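Pre-run software checklist, simulated cell, Stellarell planning stack
Build 1023, scene seed 366
Checked by: Ohemaa Quansah
Reviewed by: Kwaku Osei
February 6, 2026

1. Controller starts in hold mode: PASS
2. Joint limits load from file, no defaults used: PASS
3. Self-collision check on for every arm: PASS
Comment – one stale pair removed from the ignore list.
4. Render noise set to high, lights set to low: PASS
5. Camera views logged with the run: PASS

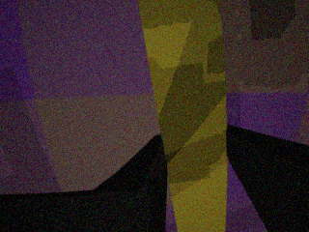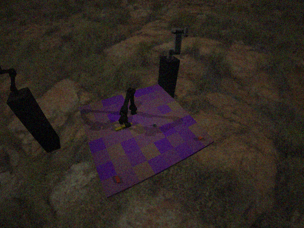 Low-light setting, patchwork platform.

6. Planner timeout at 30 seconds: PASS
7. Segmentation holds up against the patterned surface: OPEN
Comment – masks leak across patch borders. Kwaku wants the January weights rerun on the same seed before we change the threshold.
8. Approach height read from the depth map: FAIL
Comment – value still hard-coded in the Zurnetti adapter. Ticket 616.
9. Parked arms included in the planning scene: PASS
10. Stop command clears the trajectory queue: PASS
Comment – tested from the console only. Repeat through the Kavanagh bridge.

Release to Flurkmont: HOLD until items 7 and 8 are closed.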